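Brasell refurbishing plant

The Brasell plant is a desktop computer refurbishing workshop run by the firm Tak in the town of Dutley. It is known locally for moving its processor work from hand benches to robotic cells, starting in March 2018.

Background

Before the change, technicians opened each used desktop, took out the processor, checked it and seated it again by hand. Bent socket contacts were the most common cause of scrapped boards. Plant manager Cormac Doherty bought two gripper arms from the supplier Prasutitz to take over the handling.

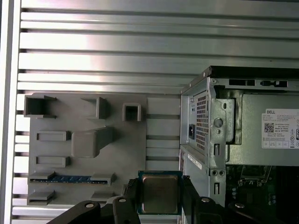 A processor held in the gripper at a Brasell cell, with an open Dell desktop to the right.

Operation

A technician removes the side panel and places the machine in the cell. A gray fixture plate gives the arm fixed places to work from. The arm handles processors, and cables and fans remain manual work. By November 6, 2018, the cells had processed almost 4000 machines.

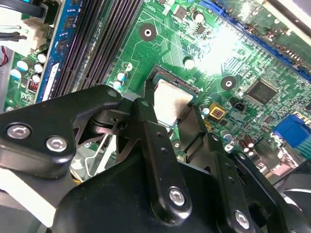

Photo: Mi-kyung Ryu / Tak

Approach angles are set separately for each board layout. Memory slots and capacitors near the socket leave little room for the fingers, and an unfamiliar model can take a full shift to set up.

Effects on staff

No jobs were cut, but duties changed. Of the 8 bench technicians, five became cell operators. Yasmine Ramadan, a former bench technician, now writes the handling routines and trains new operators.

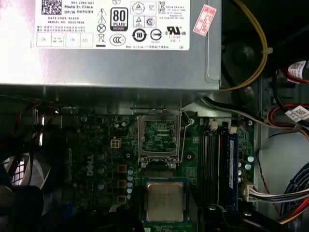 Pay was a point of dispute. Operators watch more than one machine at a time, and their representative, Abrehet Gebremichael, asked for a higher grade to match. Tak agreed to it after the summer. Some workers reported less eye and wrist strain, while others found the monitoring dull and asked to rotate back to cable work. Rotation is now offered every two weeks.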